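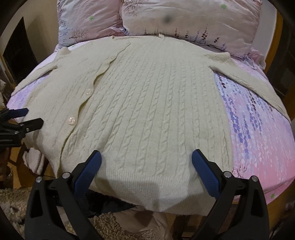
Folding sweaters, how do you all do it? I have 3 shelves and a stack that falls over every time I pull one out. I usually lay the cardigan on the bed with its back facing up, sleeves out to the sides, then fold the sleeves in and bring the hem up. With cables this thick it ends up like a pillow! Do you roll yours?

trirnadeo
3/2/18
Rolling, always. Sleeves in, then roll from the hem up to the neck. I've done it since October and my drawer finally shuts.

kyei_knits
Nooo, don't roll cables, they get squashed funny. Fold in half the long way, then up to the neck once and stop. Also, button it first or the front goes all wavy.

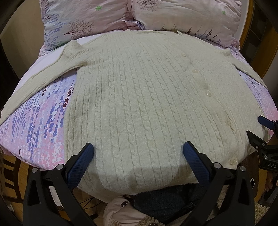 Ebura Osei
(Ewurabena Osei, original poster)
OK kyei, I looked at the buttons and I do like them, kind of pearly with the two little holes. But do you really do up every one? That's a lot of fiddling for something I wear up to 10 times a month. And what about pilling? One sleeve has gone a bit fuzzy.

kyei_knits
Every one, yep. For the fuzz use a sweater comb, go gently, and keep it flat on the bed while you do it.

trirnadeo
I never button mine and it's fine, sorry kyei. Agree on the comb though.

sakham
Top and bottom button only. Takes two seconds and the front stays put.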